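Serving tray

Margit Hellström
26/10/2018

A serving tray is a flat, shallow object with a raised edge, used for carrying food, drinks and tableware. The edge, called the rim or lip, keeps things from sliding off. Trays are made of wood, metal, plastic, glass, woven cane and pressed paper. Some have handles, and others are lifted by the rim.

The size depends on the use. A small tray may hold only a cup, while a tray for a large household can need 2 people to lift it when it is full. Rectangular trays fit well on shelves and are common in homes. Round trays are preferred in cafés, where the waiter carries the load on one hand. 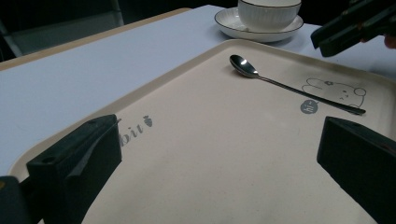

Why do most trays have rounded corners? Rounded corners are easier to wipe clean, and they break less often than sharp ones when the tray is dropped.

History

Flat boards for carrying food are very old. In Europe, lacquered metal trays became popular in the eighteenth century together with tea drinking, and many were painted with flowers or landscapes. In the twentieth century plastic made the tray cheap and light, and printed decoration replaced most of the hand painting.
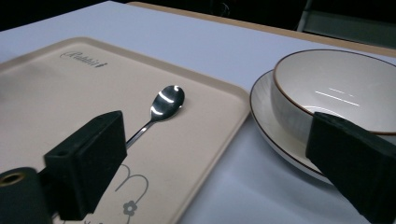
Beige plastic tray with printed decoration and a teaspoon.

In the town of Travstead, the workshop Viklund made wooden trays for inns and hospitals. Its October price list offered 200 patterns — most of them differed only in the border. The collector Halvard Engebretsen later gave his trays to the museum in Flirham.

Use and care

Heavy items are placed near the middle of the tray, and tall items are kept away from the rim. Wooden trays should not be left in water. Plastic trays can be washed with mild soap, but rough sponges leave scratches and may damage the print. 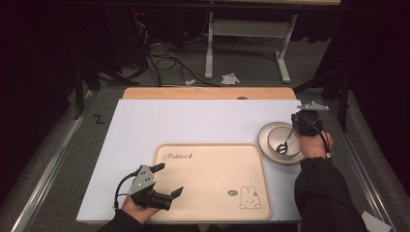 Tray with a rabbit drawing, and a bowl on a plate.

See also: Tea set; Tableware; Butler's tray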